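Search this site Search Go

An Afternoon Among the Folded Things: My Visit to the Illora Open Day

April 2, 2025 - by Yolanda Lozano
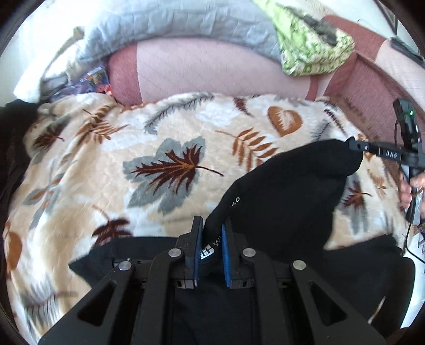 Black garment on the leaf-print blanket, with the pink and maroon sofa underneath.

I had been meaning to get over to Illora ever since November, when Tyra Öberg told me over a very long lunch that the old house on the hill had started holding open days about clothes and linens and how to look after them. I do love a cupboard, as anyone who has read this page for a while knows, so I put on my comfortable shoes and took the early bus, which let me off at the bottom of the hill and left me to do the rest myself.

Araceli Herrero met me at the door with coffee and wouldn't hear of my starting the tour until I'd finished it. She has run the house for 4 years now and still talks about it as if she got the keys last week! The front rooms are set up like an ordinary home, with sofas and beds and a proper ironing corner, and the folding goes on right there on the furniture, the way most of us do it at home of an evening.

The sofa was my favorite spot by a mile. It's pink and maroon, just the sort my aunt kept for company, and the seat is covered with a plush blanket printed with leaves. A black garment was spread over it when I came by, with white lettering along an edge that looked like a waistband, and a little white label below. Araceli is very firm about waistbands. Get hold of the band first, she told us, straighten it, and let the rest of the cloth follow. I have been starting at the hems all my life, so I came home with something to think about (and a drawer to redo).

A plush blanket makes a nice surface for this, by the way. Black cloth slides all over my kitchen table, and I spend half my time chasing it. I asked where I might find one with leaves on it and got three different answers from three different people, so I am still looking.

Upstairs, Benito Nieto showed us the linen room, which smells of soap and cedar and holds 2000 pieces, every one with a paper tag written by hand. He let me open a drawer of pillowcases and I'm afraid I held up the whole line. Purificación Sotomayor had a mending table by the window, and she fixed the loose button on my cardigan while telling me about her grandson's wedding - I never even had to take it off.

Entry is free, though there is a jar by the stairs for the roof. Wear layers, as the linen room is chilly, and leave time for the almond cake, which was gone by the time the second group came down. The last bus back leaves from the bottom of the hill at 4, and I caught it with my coat half on and a slice of cake wrapped in a napkin.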